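Najwa Boutros
2020-11-18

OK so I finally did the thing I've been threatening to do since March and went through every trash can situation in the apartment. Thread, because I have feelings about small bins now.

Background: we had one big kitchen can for the whole place and everything else was grocery bags hanging off doorknobs. Tea bags, receipts, pencil shavings, orange peel, all walking across the apartment to get to the one can. Or not walking, in my case. Sitting on the work table until bedtime.

Danai Drakos told me to try a tabletop bin and I laughed at her. A trash can on a TABLE. Then I stayed at her place in Welcombe for a week and used hers maybe fifty times a day. I came home and started looking that same night.

What I wanted: a lid, a round shape so crumbs don't pack into corners, and a color that doesn't shout. I'm a cream and tan person, I've made my peace with it.

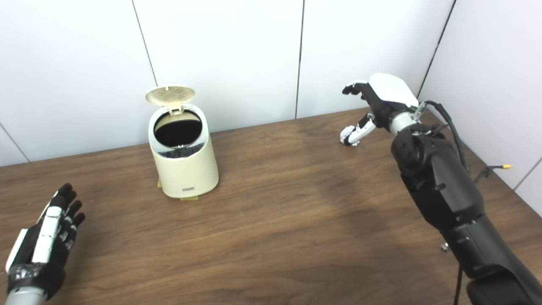 Placement took me longer than choosing the bin did. Up front it was in the way of my elbows and I kept pushing it around with my notebook. At the back, near the wall, it's still an easy reach and I've got the whole front of the table for work!

Liners! I was using cut-up grocery bags and they slid down inside every time I dropped in anything heavier than a tissue. Small black bags, folded over the rim, much better. I keep a few spares flat at the bottom, under the one in use, so changing it takes no time at all.

Ji-hoon Oh asked if it smells. Mine doesn't, but I have rules. Paper, thread, wrappers, pencil stuff, dry tea bags – fine. Banana peel goes straight to the kitchen. I broke the banana rule once and I won't be doing it again.

Put something under it, too. A little tray or even an old saucer. I wipe the table every evening and it's so much nicer to lift one thing and be done than to chase crumbs around the base.

Cleaning: warm water, a drop of dish soap, soft cloth, and get into the hinge with an old toothbrush. The hinge is where all the gunk lives. Leave the lid open till it's fully dry before the new bag goes in.

Next up is the bathroom, where I've got room for something narrow and nothing else. A-yeong Jeon swears by a foot pedal, and I'm coming around to it.

If you've got a tabletop bin, show me where you keep it! Back of the table, by the sink, next to the sewing machine, I want to see all of them.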